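Cursor stutter with 2.4 GHz receiver in dock
Peripherals > Input devices

allex_dock_owner
I have an Allex dock with four USB 3 ports on the back and one USB 2 port on the front. With the mouse receiver in any rear port, the cursor hesitates during slow movements. Fast movements look normal. The problem gets worse when an external SSD is copying files. Same receiver in the laptop's own port, no hesitation.

I recorded input timing with Tisen while copying a large folder. The log holds 2,545 rows, and 81 of them show a gap longer than 40 ms. With the drive unplugged, a log of the same length shows none. Fresh battery in both cases. OS power saving for USB is off.

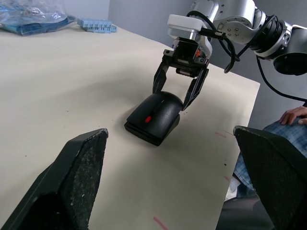
Receiver placement is my main suspect, but I would like to rule out tracking before I buy cables. The desk is beige and has no strong grain, and I have read that optical sensors can lose detail on plain, pale surfaces. The black mouse with the red scroll wheel is the one I use all day, and the wheel also skips a step now and then. I can't tell if the wheel and the cursor share a cause. A second mouse from another maker behaves the same way on the dock.

Kamarul Wibisono
USB 3 signaling puts out broadband noise that reaches into the 2.4 GHz band. A receiver plugged in next to an active USB 3 connector picks that up. Your SSD test fits. Use a short USB 2 extension and get the receiver away from the dock, in line of sight of the mouse if you can. Don't use a USB 3 extension for this, it moves the noise along with the receiver.

Wheel steps travel over the same radio link as movement. If they skip only during a copy, it is the link. If they skip all the time, suspect the encoder.

villine7
Not convinced. I run a Villine hub with the receiver directly beside an SSD and have no dropouts. A sensor problem also gives you hesitation on slow movement and nothing on fast movement. Put a sheet of printed paper under the mouse and repeat the log before blaming the radio.

allex_dock_owner
Repeated with printed paper. Still gaps with the SSD active, still none without it. I'll try an extension next. 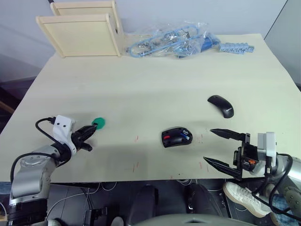

Peninah Rotich asked what the cable shield is doing on that SSD, and she has a point. A poorly shielded drive cable radiates more than the port does. I had the same symptom with a no-name cable and it cleared up when I switched to the one that shipped with the drive. That would also explain why villine7 sees nothing on a similar layout.

Kamarul Wibisono
Agreed that the cable matters. Change one thing at a time though. If you swap the cable and move the receiver together, the log won't tell you which one did it.

allex_dock_owner
Cable first, then. Original SSD cable, receiver still in the rear port: fewer gaps, still visible by eye. Then the original cable plus a USB 2 extension, receiver on the desktop: no gaps over 40 ms in 2,000 rows. The wheel still skips in both setups.
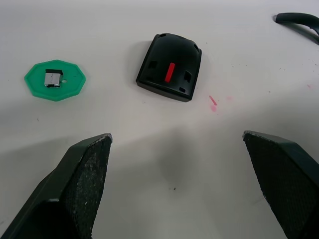

Dark green housing, pale tabletop.

villine7
Fine, it's the radio. I'd still keep a mat on that desk.

Kamarul Wibisono
Wheel is the encoder. Contact cleaner may hold it for a while, replacement is better. Check the shaft height before ordering, there are several that look alike.

masanja
Does the front USB 2 port on the Allex share a controller with the rear ones? Mine still stutters there in June firmware, with no drive attached at all.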